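Drilonora Practice Sim, club licence
Posted in: Software for school and community robotics clubs

I've been running the beginner stream at our robotics club for 2 seasons now, and this is the sim I keep recommending to other coaches, so I finally asked if I could write the page for it myself. They said go ahead!

Drilonora is a practice program for learning to drive a two-armed robot around a furnished house. You get rooms, doors, beds and plenty of small stuff to pick up (or knock over, if you drive like me). It runs on the tired old laptops at our community centre, though I'd close your browser first.

My favourite starting exercise is the knob lift. You bring the fingers down either side of a chunky eight-sided piece with a little knob on top, square yourself up, then close. My group calls it the teapot. Irfan Yeoh spent a whole evening on it and went home grinning.
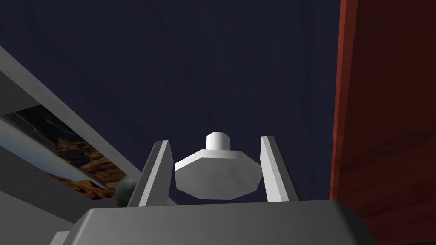
Do my students need to know how to code before they start?

Most of ours had never written a line. The first lessons are all sliders and keys, and the scripting side stays tucked away in its own menu until you switch it on.

Once they're comfortable with grasping, I move them on to the bedroom job. The robot has to work out where its own arms are in relation to the furniture, and small things sitting up on the bed are a good test of that. I like it because the kids argue over which arm to use, and then they have to draw it on the whiteboard and convince each other. Turn on the robot's own view for this one. It takes some getting used to when the body leans and the whole room goes on a slant, but you learn heaps about keeping track of both grippers. 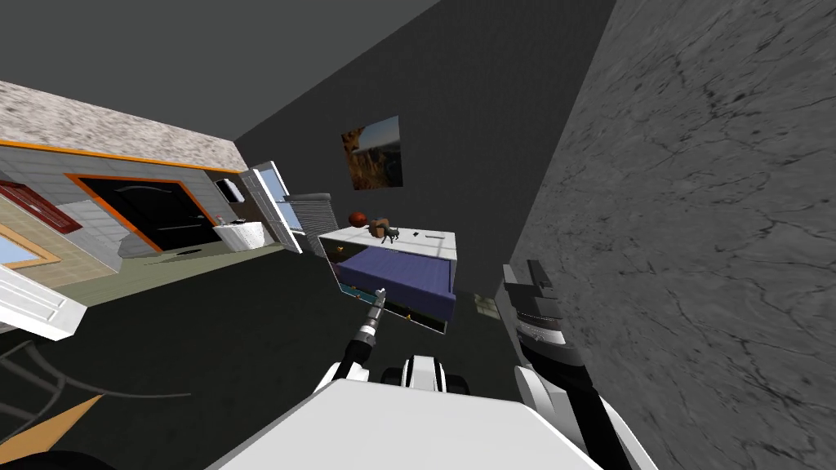
Words by Farah Hartono, beginner stream coach
18 June 2022

What you get with the club licence:

Seats for 6 computers, all usable at once
40 exercises, sorted from easy grasps to whole-room tasks
The Zurkanlow lesson pack, with printable planning sheets
Save and replay, so a team can go back over a run together

A couple of gripes, to be fair. The colour settings are buried in a submenu and I have to hunt for them every time. The replay slider is fiddly on a trackpad as well, so bring a mouse if you've got one spare.

Aisyah Osman's team is using it to get ready for the Erel Cup in July, mainly practising handing things from one arm to the other. If you're entering too, do the handover exercises early. Mine left them till last and it was a bit of a scramble!

To order, fill in the club form and put your coach's name on it. Mirjam Visser looks after licences and will email you the install key. Moving to new laptops? Write to her before you wipe the old ones.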